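Visit Report: Teleoperation Workshop, Clostance Laboratory, Fletberg

Submitted by Bevan Costigan, 22 Jun 2020

The delegation from Bermont was received at the Clostance laboratory for a tour of its robot teaching program. The purpose of the visit was to learn how staff record manual tasks by remote control and whether the method could be applied at our Hollis site.

Our hosts opened with a short talk on the program, which holds 843 recorded runs to date. Each operator works 2 arms through a pair of hand controls and completes a supervised training period of 10 days before any run is kept.

Visitors were then shown to the workstations. The task under study was the handling and sorting of loose wire, with a black organizer of six compartments at the back of the table. The staff regard wire as a demanding material, as it bends under its own weight and catches on its neighbors. 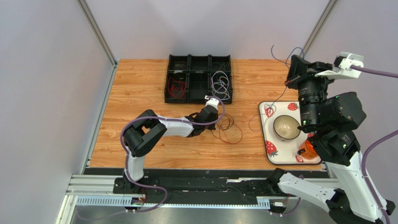

Operators are asked to move at a steady pace and to avoid correcting a grip more than once. Runs that do not meet this standard are marked and stored separately.

Members of the delegation asked about operator fatigue and the cost of spare grippers. Written answers will be supplied by Clostance. A return visit is proposed for March.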